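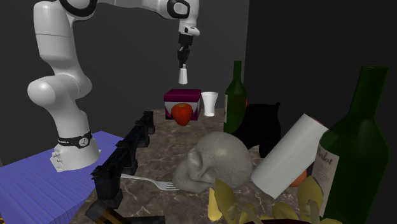

Should a history lecture be allowed to make students cry? I think it should, now and then, as long as the facts come first and the feeling follows on its own.

Home Essays Teaching Archive

3 min read

I taught the survey course at Tilach for years, usually to 70 students at a time, and every December I read them a farmer's letter home from the war. I never told them how to feel about it (though I'll admit my own voice wobbled!). Some wept, some looked out the window, and both were fine with me. What worries me is the teacher who goes hunting for tears and trims the record to get them. Read the whole letter, dull parts about the mule included, and let them sit with it a while.

4 comments 500 shares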